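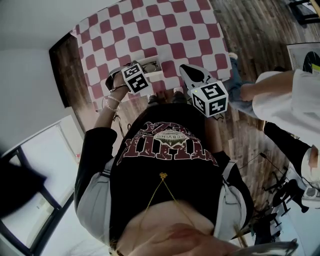
March 9, 2021

I have reached the age where I own a tray for my glasses.

It's a small white one. Hoi-yan gave it to me after the episode at New Year's when I accused her, the cat and the mailman of stealing them, in that order, with the glasses pushed up into my hair. She said a grown woman should have a place to put things down. So now there is a place, on the table, on the maroon and white cloth, and I have been very good about it for 12 days.

The cloth deserves a word. It is checkerboard, with rounded corners to the squares, as if somebody wanted a diner and then lost their nerve. I bought it in Clurdale when I still thought I'd be having people over. It hides tomato beautifully on the maroon squares and not at all on the white ones, so I have learned to eat diagonally. Ottavio says it makes him want to order fries. Ottavio wants to order fries at funerals.

The trouble with putting your glasses on a checkered cloth without your glasses on is that the whole table swims. White tray, white square, white square, tray. This morning I set my toast down with great confidence on what I took for a plate. Butter side down, naturally, and on a white square.

Cleared the rest of the table anyway, once I could see it. Removed:

the electric bill (paid, I think)
3 pens, one working
a letter from Plultis about a dishwasher I no longer own
the good scissors, which I'd blamed on Dagim since January

I owe Dagim an apology and will be putting it off until he does something annoying enough to cancel it out. He is coming by later in the week to look at the floor, so I won't have long to wait. He has opinions about my floor. The boards are all different browns, and he believes this is a flaw that can be fixed with the right stain. I believe it is the only thing in the apartment with any personality. He quoted me 2,000 dollars and I laughed until I had to sit down.

Tsz-kin called at lunch to ask whether I'd finished the Jakab paperwork. I said it was on the table. This was true of the table in general, over the years. Then I went and found it in the bedroom under the laundry and filled out four pages of it before I ran into the question about my "preferred contact hours" and had to go make tea. I don't have preferred contact hours. I have hours when I pick up — they are not preferred.

Wore the black T-shirt with the big maroon letters again, and didn't notice until midafternoon that I match the tablecloth. If I ever go missing, tell them to check the dining area first.

Supper was eggs. Washed the pan, wiped the butter square (still there, a shadow of it) and put the glasses back in the tray before bed like a model citizen. Then had to get up and fetch them again to write this.

Need: pens, bread, stain remover. Call Szu-yu back.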